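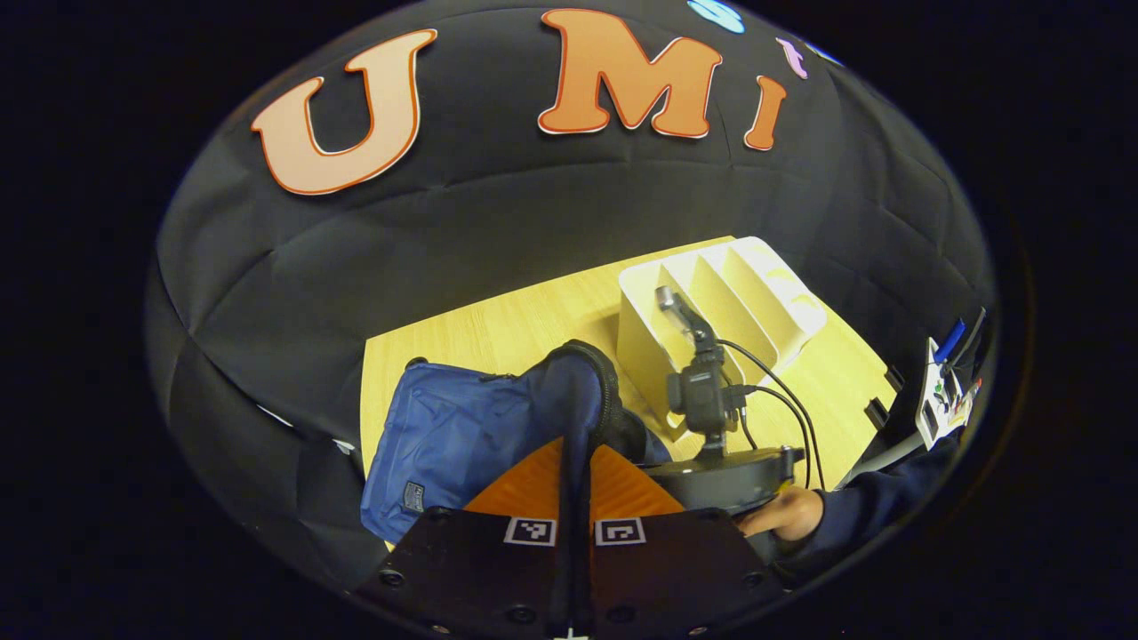 Des nouvelles du banc d'essai, avec un peu de retard

Bon, je vous avais promis un mot sur les pinces et je le repousse depuis deux numéros, alors le voici ! Avec Hatsue, on compare en ce moment deux pinces à main, celle aux doigts orange et la Grundley, qui est plus lourde et dont la gâchette me fatigue le pouce au bout d'une demi-heure (Hatsue, elle, la préfère, on en débat tous les midis).

On en est à 646 prises enregistrées sur une table toute bête, avec ce qui traîne dans un bureau. Le sac en nylon bleu, c'est ma bête noire : le tissu glisse, se plisse, et il faut aller le chercher bien à plat. Avec les doigts orange, j'en ai raté 41 sur 300. Pour la Grundley, je n'ai pas encore fini de dépouiller, Ľubomír me réclame les chiffres tous les matins, patience !

Autre chantier, les caméras. Jihad aimerait qu'on ajoute une vue fixe sur pied à celle de la pince, et moi je traîne les pieds à cause des câbles, qu'on passe notre temps à repousser. On a quand même fait une première série comme ça le 2023-05-05, et je reconnais que pour relire les prises ratées, c'est bien pratique.

Si vous avez des objets mous, froissés ou franchement pénibles à attraper, déposez-les chez Kristýna avec votre nom dessus. Je vous les rends en septembre, promis.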